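About Us

Welcome to Curberg, and thank you for taking the time to read this page as well as the shop pages. We are a small family firm in Eltby, and we sell boxes, trays and tins for people who keep a great many little things and would like to be able to find them again.

We began with a market stall one wet November, selling button tins and not much else. Customers would stop for a chat, tell us all about their beads or their fishing flies or their grandfather's watch parts, and then ask whether we had anything with more compartments in it. Mostly we hadn't, so we went looking, and the stall grew into a shop on Maddocks Lane, where we have now been for nine years. We have 200 different lines on the shelves these days, and 56 of them are boxes with dividers of one sort or another. (Yes, we do have favourites, and yes, we will tell you about them if you come in!)

The Tarnau range is the one most people write to us about. It came out of a long run of evenings at the kitchen table with seven kinds of seed bead and a good deal of arguing over how big a compartment ought to be. Small enough to keep things apart, we decided, but with room to get a finger in - and with a lid you can see through, so that you needn't open every box in the cupboard to find the green ones.

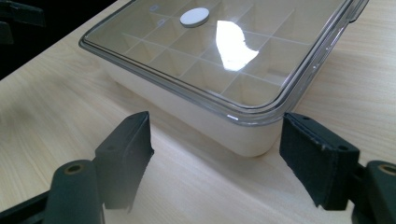

A compartment box with its clear lid on, ready to be filled.

We are always glad to help you choose. Tell us what you are storing and how much of it you have, and bring a handful along if you can, as it's much easier to judge with the real thing in front of us. If you live too far away to visit, a letter or an email will do just as well, and we answer every one ourselves - usually with more advice than was asked for, I'm afraid. The shop is open Tuesday to Saturday, and there is parking behind the bakery.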